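# Chapter 4: Two Arms, One Small Thing

When I first taught this material at Drernside I began with the mathematics, and I watched a room full of kind and patient people slowly stop taking notes. So we'll begin with a job of work instead, and let the mathematics come in when there is something for it to do.

The job is this. One arm is holding a small metal thing, a spring or a ring or a bent bit of wire. A second arm has to come and take hold of it too, and then one of them has to let go. You have done this with your own two hands so often today that you couldn't possibly tell me how many times, and you'd probably struggle to tell me how you did it either. Which hand moved first? Did you look at the thing, or at your fingers? Did you slacken one grip before the other had properly closed, or after? Please do try it now with a paper clip, slowly, because the rest of the chapter will make a good deal more sense if you have.

In Chapter 3 we had a single arm and a single gripper, and the table did half the work for us. A block on a table stays where it is put. A coil of wire held up between two sets of fingers enjoys no such support, and any error in one arm becomes a problem for the other.

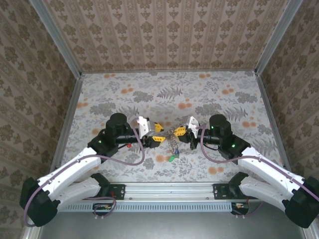
Why not simply write down the path each arm should follow and play it back?

A recorded path only suits the one starting position it was recorded from. If the spring is held a few millimetres lower, or tilted a little, the second gripper will close on the wrong place, and nothing in the recording will tell it so.

There are ways round this, of course. For many years the usual one was to measure where the object was, build a model of its shape, and plan a fresh path each time. For stiff things with plain shapes that still works very nicely, and I'd encourage anyone building a machine to move identical boxes to go and do exactly that with a clear conscience. Our trouble is that springs squash, rings slide over one another, and shiny metal is a miserable thing to measure with a camera, as the bright spots shift whenever the object or the camera does.
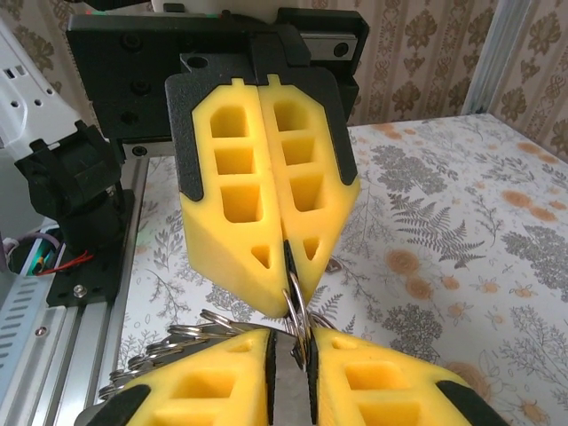

**Emmanuel Nyaga**
*Lecturer in Robot Learning, Drernside; author of Chapters 3 to 6*

## 4.1 Learning from being shown

The method we'll study is called *learning from demonstration*. A person steers both arms through the task, and the machine stores what its cameras saw together with what the arms were told to do at each moment. One complete run of the task is a **demonstration**. When enough of them have been gathered, we fit a **policy**, our word for the rule that takes in the present pictures and joint positions and gives back the next small movement.

I want to linger on the word "small", as students tend to hurry past it. The policy doesn't decide to hand over a key ring. It decides to move this joint a touch and that finger a touch, and then it looks again, and then it decides again. The handover is what all those little decisions add up to if they have been learned well. If they haven't, what they add up to is usually a spring on the floor of the cell, and you should expect to spend some time picking those up!

The worked material in this chapter comes from the Mushi study, which Nuno Bragança and I ran over a rather long winter and finished in May. Mushi gave us 2574 demonstrations of small metal objects being gripped, passed and set down. We kept 272 of them back and never let the policy learn from them. Why we did so, and why those 272 had to be chosen before we looked at any results, is the subject of Section 4.3.

## 4.2 What the cameras are for

It is tempting to think that one good view from the side ought to be enough. A fixed view is certainly a comfort. It shows both arms together, so it's the best place to judge whether they are on course to meet or on course to bump. What it does poorly is the last centimetre. The fingers themselves get in the way just when we most want to know what lies between them, and a wire that takes up plenty of room in our thoughts may take up hardly any of the picture.

A camera carried at the wrist has the opposite character. It travels with the gripper, so the fingertips stay in nearly the same part of its view however the arm moves, and the object grows larger as the gripper approaches. Its weakness is that the background swings about with every turn of the wrist, and a policy can easily learn to lean on some bit of background that has nothing to do with the task.
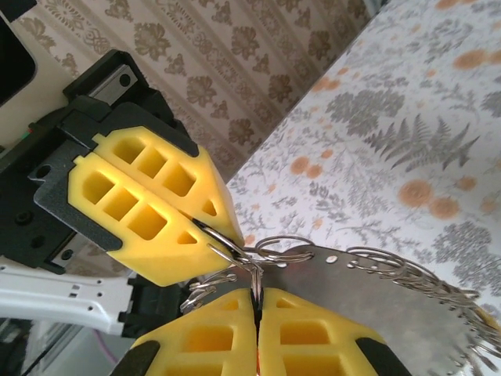
That last weakness caught us out early in the Mushi work, and I'd rather you learned it from our mistake than from your own. Our first policy did beautifully for Nuno in the morning and badly for me in the afternoon. We suspected the motors, then the cabling, then (I'm sorry to say) each other. In the end we covered parts of the camera pictures one at a time and ran the stored demonstrations through the policy again. Hiding a patch well away from the fingers changed its answers far more than hiding the fingertips did. The thing had been steering by the light coming in at the side.

We call this **masking**, and you'll use it in the first laboratory exercise. The software is Tiluteo, which you should already have from Chapter 3, and the recordings are in the folder named Mekel.

Before you move on, work through these by hand:

1. Write out your paper clip handover as a list of small movements, marking each moment when both hands are holding on.
2. For each of those moments, note whether a side view or a wrist view would show you more.
3. Find the step where a delay in one hand would do the most harm, and keep your answer. We come back to it in Section 4.4, when we let the two arms run at slightly different speeds.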